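Taking kids to the Clirard open day, is it worth the drive?

Posted by mapleporch2

Hi all! Clirard is holding its robot open day in August and I'd love to bring my two kids (well, and me, I'm the one who's excited). We'd be coming from the Nadar side, so it's a fair trek. Do they let you get close, and is there enough to fill a morning?

castness_gran

Oh do go! We went last year and had the loveliest time. Get there before 10 a.m. if you can, as the arm demonstration takes groups of up to 3 families and the line gets long. The young woman running ours answered every single thing my grandson asked, and he asked plenty. Bring snacks, the coffee cart only had muffins.

tworivers2888

its ok. parking is bad

Clavgate_Dad

Parking is easier behind the Clavgate building, it's a short walk. I'd also ask at the desk for the talk on simulation, where they show the two arms on a computer before anybody touches the real ones. My daughter liked that best, and she stayed for it twice!
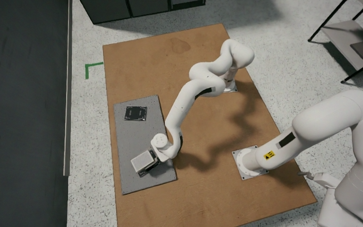 Afterward they let her try the practice controls for a few minutes, so leave yourselves time for that before lunch.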